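The Small Wooden Rack, Reconsidered

The tabletop clothes rack is an old piece of furniture at a reduced scale. It has a rod, a slanted leg at either end and, on better models, a set of hooks. Temarholm lists its version at 38 inches wide. Loureiro sells a narrower one that folds for storage. Both are made of pale wood and both are meant for short-term hanging: tomorrow's shirt, a scarf, a child's clothes for the week.

Laurinda Louro, who designs storage for Wutance, specifies such racks for rooms too small for a closet. Her first requirement concerns the rod. A smooth rod lets a light garment slide toward the lower end whenever the floor is uneven. A light sanding across the grain corrects this. Her second concerns spacing. Hooks set less than seven inches apart cause sleeves to overlap, and printed cotton then creases where it is pressed.

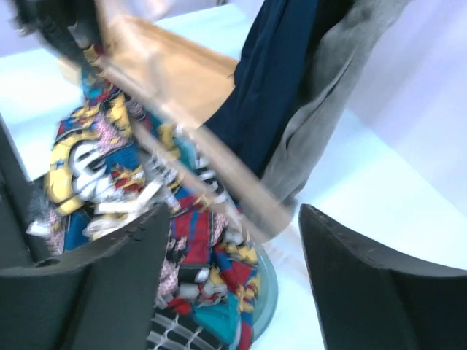
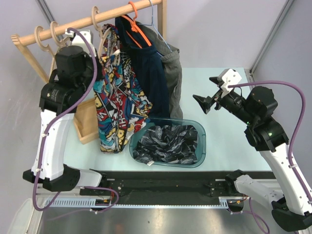 Open ring hooks have one advantage over pegs. A hanger can be lifted off with one hand, and the curve keeps it from swinging free when the neighboring garment is moved. The drawback is capacity. Each ring takes a single hanger comfortably, and a second will ride up on the first.

Busy prints need slightly more care than plain fabric. A crease in a patchwork pattern is hard to see while the garment is bunched and easy to see once it is worn. Louro recommends shaking the piece out, finding the shoulder seams by touch and setting those on the hanger before smoothing the front.

Load limits are modest. The Faro, a rack Wutance introduced in December, is rated for 13 pounds spread evenly along the rod. Wet laundry reaches that figure quickly. Coats should go elsewhere. The screws at the top of each leg loosen with use and should be checked twice a year. Replacement hooks are sold singly and fit the older rods without drilling.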